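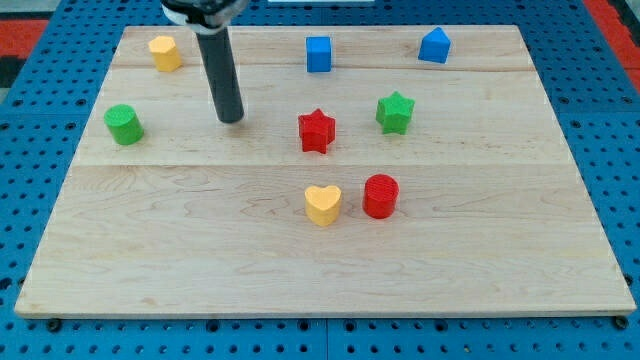

I finally finished the 24-tile quilt puzzle from Cumel, and I loved every minute of it! I'd been eyeing it since February, when I saw one in the window of the little game store in Durkton, and I kept telling myself I had enough puzzles already. (I do. I bought it anyway.)

If you've never tried a tiling puzzle, the idea is simple. You get a stack of odd-shaped tiles and a tray, and everything has to fit with no gaps. The booklet says 15 minutes for the starter layout. It took me more than 2 hours, and I had tea going cold next to me the whole time -- I just couldn't put it down. The corners are the trick. I kept filling the middle first because it looked so pretty, and then the last two tiles wouldn't go anywhere.

The second layout is called Stameneck, and wow, it's a big step up. You can flip the tiles over in that one, so all the habits I'd picked up were useless and I had to start fresh. I got stuck, went to bed, and saw the answer while brushing my teeth the next morning!

Next up is the Nina layout, the one with the hole in the center. I've already had a peek at the outline and I can't wait to get going on it.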